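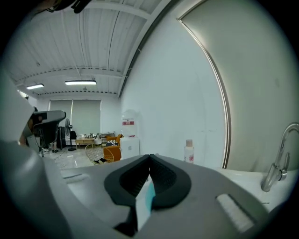 14 Jan 2023

**Torness opens Grernby, a shared washroom and rest building for small workshops**

Torness is pleased to announce the opening of Grernby, a shared service building for the people who work in the small workshops on the Ritchie site. The building gives these workshops something which many of them did not have until now: a clean place to wash the hands, to change clothes and to sit down for a short time.

Grernby was formerly a storage hall. We kept the metal roof, and we did not hide it. It was cleaned and painted white, and the work inside was organized under it. The new rooms have a total floor area of 600 square feet. This is not a large building, but it is enough for the purpose, and the tenants of the site can reach it on foot in a few minutes.

**The washing area**

Most of the attention was given to the washing area. In the first plan there was a long steel trough, as is common in industrial buildings. The tenants who saw this plan asked for something closer to what they have at home, and the plan was changed. There is now a white countertop with a chrome faucet. The spout is tall and curved, and one lever controls it. A bucket or a big jar can be filled without difficulty, and a person with dirty hands can push the lever with the wrist.

The walls by the counter are plain and white. We were asked several times if we would put tiles in a color, and the answer for the moment is no. A plain wall is easy to wipe and easy to paint again, and the cost of this is known to us from our other buildings. The doors have a pale gray surface, also smooth, for the same reason.

Small bottles and other personal items may be left on the counter during the day. In the evening the counter is cleaned, and what is left there is put on the shelf in the entrance. Please write your name on your things.

**How the building was made**

The work began in August and was carried out mostly by firms of the district. The old floor was in worse condition than we expected and had to be taken out in one part, and this delayed the opening by four weeks. We thank the tenants for their patience, in particular those who had to use the temporary facilities at the other end of the yard during the cold weather.

The water heating is supplied by Wumamero, which will also do the maintenance for the first 30 months. If the water is not warm, tenants should call the number on the notice in the entrance and not try to adjust the heater.

**Use and access**

Grernby is open to all tenants of the Ritchie site and to their employees. Almost 60 people have already received an access card. Those who do not have one can ask for it at the site office, where they should show their rental agreement or a letter from their employer. The first card is free of charge. For a lost card there is a fee of 4 dollars.

Visitors may use the building together with a tenant. It is not permitted to wash tools, brushes or machine parts at the counter. For this there is a separate outdoor sink behind the building, with its own drain.

The rest room has a table, chairs and a kettle. Tenants bring their own cups. A refrigerator was requested and will be added when the electrical work in this part of the building is finished.

**About Torness**

Torness rents and maintains work space for small companies, mainly in older industrial buildings. The Ritchie site includes workshops for wood, textile and repair work, and also several storage units.

**Contact**

Questions from the press and requests to visit the building can be sent to the Torness site office at Ritchie. Visits are possible by appointment, in the morning hours.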